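Skestard
Aug 25, 2019

1/ People keep asking how we gather examples for the folding project, so I'm going to write it up in a few posts. Mostly it's shirts.

2/ The task: take a garment from a tray, lay it out, fold it, set it aside. Two arms do the work and a person steers both. Everything the arms do gets saved, along with the video. One full run from start to finish is one example.

3/ We have 1,369 examples saved as of this morning. Not all of them are good. I'll get to that.

4/ We started in April with a single towel. The model learned that towel very well and then had no idea what to do with a different towel. So now we change the garment after every run.

5/ Steering is harder than it looks. You lose your sense of touch completely. New people squeeze too hard and pull too fast, and their first runs go in a practice folder that we don't train on. It takes 30 practice runs before we keep anything.

6/ A good run is boring. Steady speed, no long stops, no waving the arms around while you think. If you stop to think, the model learns to stop too, and it doesn't know what it's stopping for.

7/ We do keep runs with mistakes in them if the person fixes the mistake. Dropped a sleeve, picked it up again, carried on – that's useful. Dropped a sleeve and gave up goes in the trash.

8/ We threw out 127 runs last month. Most of those had one cause: the video and the arm positions had drifted apart by a fraction of a second. You can't see it when you watch the playback. You see it when the trained model closes its fingers just before it gets to the cloth.

9/ We check for that now at the start of each session. Close both grippers, open them, compare the times. Boring again, but it beats losing a day.

10/ Labels. Each run gets the type of garment, the color, who was steering and a yes or no for whether the fold came out okay. We tried scoring folds from one to five and no two of us agreed, so we went back to yes or no.

11/ Short-sleeved shirts are the biggest group by far. The hard part is getting them flat. Once a shirt is flat and you have hold of both shoulders, the rest goes pretty fast.

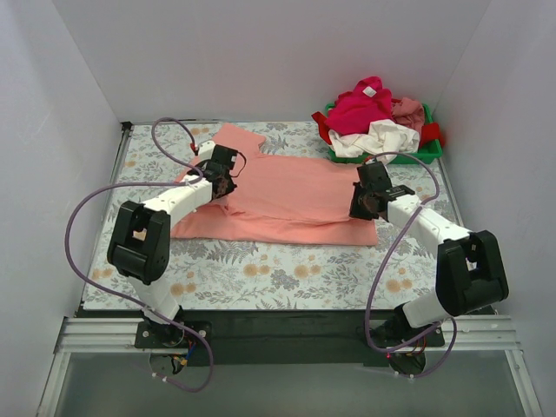
Pink tee on the leaf-print mat, a gripper at each shoulder. More clothes in the green tray.

12/ On mats: we swap those too. With a plain one the model got lazy about finding the edge of the cloth. A busy print makes it work for it. Our success rate went down the first week we used one, then came back up.

13/ Someone asked about session length. We stop at 35 minutes and switch. After that the runs get slower and sloppier, and you can pick them out in the data without looking at the clock.

14/ Next up is long sleeves, which I'm not looking forward to. Will post when we have enough to train on. If you're doing something like this with pants, I'd like to hear how you label them when they start out inside out.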